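Oficina de Cuidados da Roupa
Apostila do módulo 4: estender peças pequenas
Ronaldo Cavalcanti

Queridos alunos, chegamos à parte do curso de que mais gosto, e já peço paciência, pois costumo me alongar quando o assunto é meia! Na aula passada ficamos nos lençóis e faltou tempo para o miúdo, que é justamente o que some, estica e volta para a gaveta sem par.

A meia se pendura uma a uma, com um pregador só. Há quem prenda pela ponta do pé e há quem prenda pelo cano (eu fico com a ponta, para não marcar o elástico, mas não brigo com ninguém por isso). O suporte redondo, de plástico, resolve bem em apartamento: fica suspenso na barra do varal de chão e aproveita uma altura que quase sempre se perde.

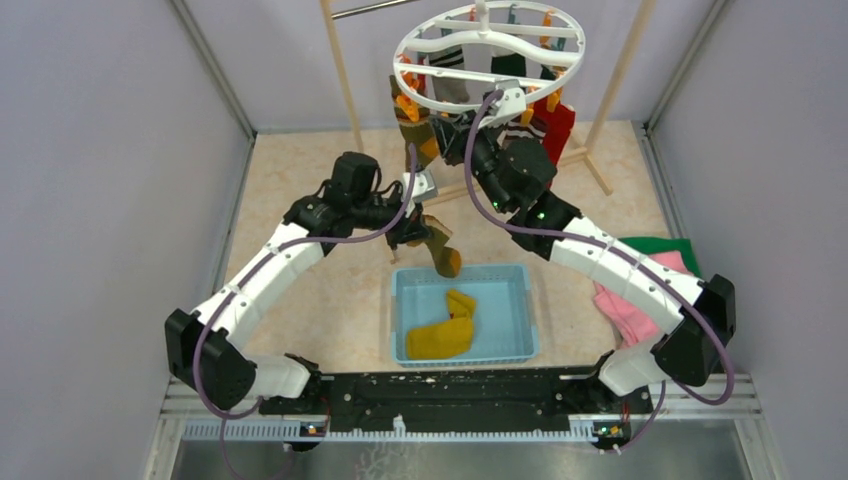 Vilém Paulík prefere separar as cores antes de pendurar, as escuras de um lado e as vivas do outro, porque depois fica mais fácil achar os pares na hora de recolher. Acho um bom costume, e quem tem família grande vai agradecer.

Distribuam o peso pelo aro. Se todas as meias ficam do mesmo lado, ele tomba e as peças se encostam, e meia encostada em meia demora uma eternidade para secar, sobretudo as grossas de inverno.

Para casa: estendam 7 pares no suporte que tiverem e anotem quais secaram primeiro. Tragam também os pregadores velhos, aqueles de mola frouxa, que na próxima aula vamos ver quais ainda têm conserto.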